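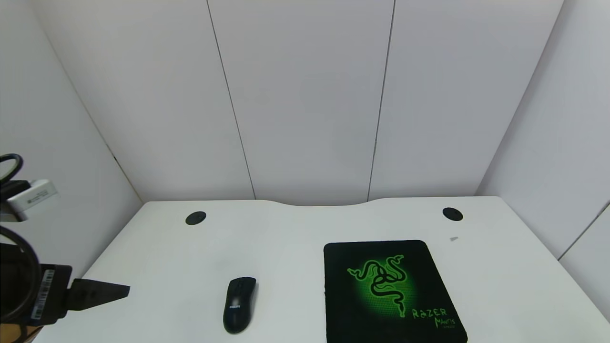
Fadi Akl wrote to me that I should stop complaining about the taxi app and simply walk to the rank at the station, as he has always done. In his opinion a driver who waits in the rain deserves the fare more than a driver who sits at home with a telephone.

I have thought about this during the weekend and I agree with one half of it. In Kurnside the rank has 3 cars on a good evening, and after the last train there is often none. With Trumasum, the app which most people here use since last year, I can at least see that a car is coming – or that it is not coming.

My complaint was a different one. On Friday I ordered a car to the Valdebenito road and the price on the screen was 17 pounds. The driver accepted, drove in my direction for two minutes and then cancelled. The next car was offered to me for more, and I also had to pay a small fee, as if the cancelling was done by me. I wrote to the company and received a polite answer that my case will be looked at. It has number 73, so perhaps we are not so many who write.

I asked a driver about it on the way home. He said that a short trip late at night brings him very little after the commission, and when a longer one appears he is tempted. I can understand him. But then the app should show him the destination before he accepts, and the fee should be his.

Fadi, next time I will try the rank first. If it is empty I will ring your doorbell and you can drive me.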